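Celebrity posts about politics - do they do anything?

Forum > Off Topic > Entertainment and Culture

millpond_dave
Posted Monday, 7:40 am

Johanna Lüthi put up another long post last night after her panel at the Arden forum. Eleven photos from the stage and then a wall of text on voter turnout. I liked her in Funstead and I have no problem with her having opinions. I just wonder if anyone has ever registered to vote off the back of one of these.

tessellate
Posted Monday, 8:05 am

My sister did. Not from Lüthi, from a singer she follows. She clicked the link in the story and it took her 5 minutes. So that's one.

Kerrigan_B
Posted Monday, 8:22 am

One is not many. These posts go out to people who already agree. I read the comments under hers and it was hearts and flags all the way down.

tessellate
Posted Monday, 8:31 am

The people who comment aren't the people who read. I follow 123 accounts and I don't think I've commented on any of them this year.

noonshift
Posted Monday, 12:10 pm

Did anyone watch the panel itself? It's on the forum's site. She spoke for 17 minutes and most of it was about polling places closing in the county where she grew up. The post leaves nearly all of that out. Valentin Frei was moderating and he asked her straight out why she doesn't run for something. She said she'd be bad at it.

millpond_dave
Posted Monday, 12:26 pm

Hadn't watched it, no. I'll put it on tonight. That does sound better than the post.

Kerrigan_B
Posted Monday, 12:44 pm

Frei is the wrong person to moderate anything. He did the Wirgate awards in July and talked over every guest. And she has a new season coming out, so the timing of all this is convenient.

noonshift
Posted Monday, 1:02 pm

The forum is the same week every year. The network picks the release date and she doesn't.

Kerrigan_B
Posted Monday, 1:15 pm

Fine, I take back the timing part. I still think the post is publicity.

old_reel
Posted Monday, 6:50 pm

I worked in local radio for a long time and we had actors in to talk about elections every cycle. The useful ones gave a date and an address and stopped there. The rest talked about how they felt.
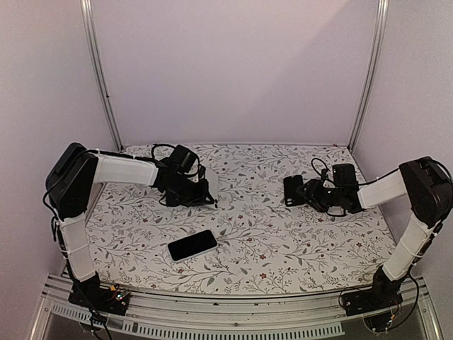
Lüthi's post has the registration deadline in it, but you have to scroll past 2 paragraphs about her daughter to get to it. I'd have put it on the first line. Otherwise I have no complaint, and I thought Noguchi's post from the same panel was a lot worse - no deadline, no link, only a thank you to the stylist.

tessellate
Posted Monday, 7:14 pm

Agree on the deadline. She has moved it up to the top now, by the way. Somebody must have told her.

millpond_dave
Posted Monday, 9:35 pm

Watched the panel. The polling place part is good and I'd skip the first few minutes. Kerrigan, Frei does talk over her twice.

Kerrigan_B
Posted Monday, 9:41 pm

Told you.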